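Workshop > Galleries > Table Games

Orange Balls and a Clear Tray

Posted in August by the Cokthorpe games page

We like small games that fit on one table. This gallery shows one corner of our room at Cokthorpe, where we try sorting and carrying exercises before they go on the list.
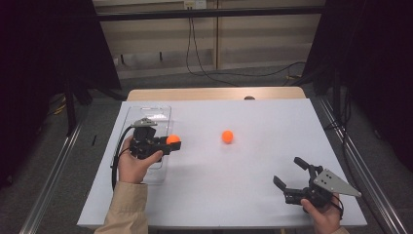
The tray and two balls

Two orange balls, similar in size to ping-pong balls, and a clear plastic tray with rounded corners. One ball is held just past the rim, the other is waiting on the white tabletop.

About the table

The white top rests on a light wooden table. We prefer a plain surface for this game, as a bright ball is easy to find on it and children do not lose it from their eyes. A patterned cloth was tried once and we took it away after 5 minutes.

About the tray

A clear tray is our choice for beginners – you can check from the side what is already inside. The first trays came from Grustow and had sharp corners. We changed them for rounded ones, and they also stack better in the cupboard.

About the balls

We keep 83 of them in a cotton bag on the lower shelf. A round with two balls is enough for the first try, and later we go up to nine. Please bring them back to the bag after the game, also the ones that rolled under the radiator.

Filed under: Small table games, Sorting and carrying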